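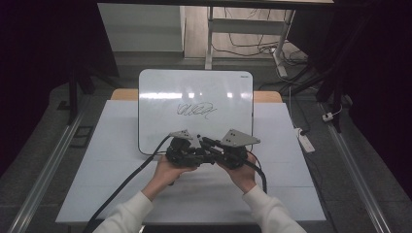

3.2. Surface gloss and the legibility of thin strokes

Legibility of handwritten text on dry-erase surfaces depends on the contrast between the ink and the panel, and on how much of that contrast is lost to light reflected from the coating. Studies of classroom boards have mostly treated the second factor as a property of the room, to be handled with blinds or by moving the fixtures. We treat it as a property of the panel and the stroke together. A glossy panel returns a narrow, bright reflection whose position changes with the viewing angle, while a matte panel spreads the same light over its whole area and lowers contrast everywhere by a small amount. Figure 1 shows the first case on a small upright board: a band of bright light lies across the upper portion of the surface, and the thin black marker line sits just below the middle. A reader seated at another height would find the band in a different place. For this reason a single contrast value measured at the center of a panel says little about how well the panel can be read.

Figure 1. Thin black marker on a small glossy whiteboard with a bright reflection across the upper part.

Panels with two coatings were compared. The Damard coating is a high-gloss enamel, and the Mirkesent coating is a low-gloss film applied over the same steel base. Both were cleaned before each session with the same solvent and left to dry for 15 minutes. Text was written by one writer in black ink with two tip widths, fine and broad, using word lists drawn from the Barnon set. The lists contain no proper names and no words longer than nine letters. Looped cursive and separate print letters were used in equal amounts, as earlier work by Jibrin suggested that closed loops suffer more than open strokes when contrast is low.

Readers viewed each panel from 5 seat positions. At each position the reader was asked to read the list aloud, and errors were scored by word. A word was marked wrong if any letter was misread, even if the reader corrected it later. In total, 281 word lists were read. Lists that were interrupted by noise in the corridor were repeated with a fresh list from the same set and the first reading was discarded.

On the Damard panels, errors were concentrated in the lines that fell within the reflected band for a given seat. Outside the band, fine strokes were read as well as broad ones. On the Mirkesent panels, errors were spread evenly over the lines, and the effect of tip width was larger, with fine cursive giving the poorest scores. Print letters written with the broad tip were read nearly without error on both coatings.

The writer, Chiamaka Olaniyan, also noted that the fine tip skipped more often on the low-gloss film. Skipped strokes were left as written. Some of the errors attributed to the Mirkesent coating may therefore come from incomplete letters, and the two causes cannot be separated with the present data. Section 3.3 reports a second set of readings in which the tip was replaced after every list.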